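Drimby Opens Textile Storage and Care Testing Service for Makers of Household Linens

Service covers fabric wear, color transfer and odor uptake in closets, baskets and shelving
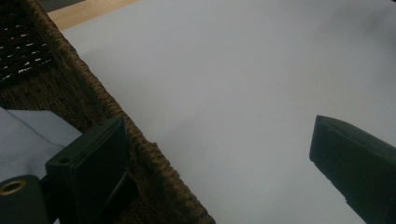

Summary

Drimby, a testing laboratory for household textiles, has opened a storage and care testing service for companies that make or sell towels, bedding and table linens. The service measures how fabric changes while it is stored between uses. It is open to outside customers from March. Test slots are booked by the week, and reports are issued in a fixed format that can be attached to a product file.

Background

Most fabric testing in the home goods trade deals with washing, drying and direct wear. Storage is usually handled with a single line on the care label, such as "store in a dry place." Customers of the laboratory have asked for more detail on three subjects: snagging against rough storage materials, transfer of dye from the container to the fabric, and the setting of fold lines in items that are left folded for long periods.

Natural fiber containers are a common source of questions. Twisted cord and plant fiber weaves can have loose ends that catch on looped or ribbed cloth. Dark stains used on some weaves can mark pale fabric if either one is damp. Coated wire, plastic and painted board cause different problems, mainly trapped moisture and surface sticking.

Scope of the service

The service is made up of four test groups. Customers can order them one at a time or as a full set.

Snag and abrasion. Folded samples are placed in and taken out of a container 400 times along a set path. Pulled loops, broken yarns and surface fuzz are graded against reference cloths before and after the run.

Color transfer. Samples are pressed against the container material under a fixed weight, first dry and then at two levels of dampness. Marks are read with a color meter and also graded by eye under standard light.

Fold retention. Samples are folded, stacked and held under load. Crease depth is read when the load is removed and again after a rest period. A second set is read after one wash.

Odor and moisture uptake. Samples are kept in a closed cabinet at 62 percent relative humidity. Weight gain is recorded daily, and odor is graded by a trained panel at the end of the hold.

Each group needs 10 samples from the same production lot. Samples must be unwashed and sent flat where possible. Containers can be supplied by the customer or chosen from the reference set held at the laboratory.

Test facility

The work is done in a conditioned room built for the service. The cabinets were supplied by Hourani, which also holds the maintenance contract for the humidity controls. Temperature and humidity are logged throughout each test, and the log is included with the report. A run in which conditions leave the allowed range is stopped and repeated at no charge.

Pilot program

The methods were set during a pilot program with two home goods companies, Kekico and Famomham. Kekico supplied flat-woven and ribbed cotton. Famomham supplied terry towels, quilted bed covers and the first group of woven storage containers. The pilot used 935 samples in total.

Two changes were made to the methods as a result. The insertion path in the snag test was lengthened so that the sample passes over the rim of the container as well as the inner wall. In the fold test, the load was lowered to match the weight of a normal household stack. The first load setting produced creases deeper than those found in returned goods from either company.

Results of the pilot belong to the two companies and will not be published. The test methods are available to customers on request.

Reporting

Reports list the grade for each sample, the average for the lot and the spread between samples. No pass or fail mark is given. Customers who need a limit value for purchasing can state one when they book, and the report will then show each result against that limit.

Draft wording for care labels and product pages can be added as a separate item. The wording is based only on the test groups ordered.

Availability

Bookings are made through the Drimby customer desk. A price list, sample request form and packing guide are sent on inquiry. Existing customers can add storage tests to an open order if samples from the same lot are still held at the laboratory.

About Drimby

Drimby tests household textiles for makers, importers and retailers. Its other services cover wash fastness, shrinkage, seam strength and fiber content.

Press contact

Drimby press desk. Inquiries are answered on working days between 9:00 a.m. and 4:00 p.m.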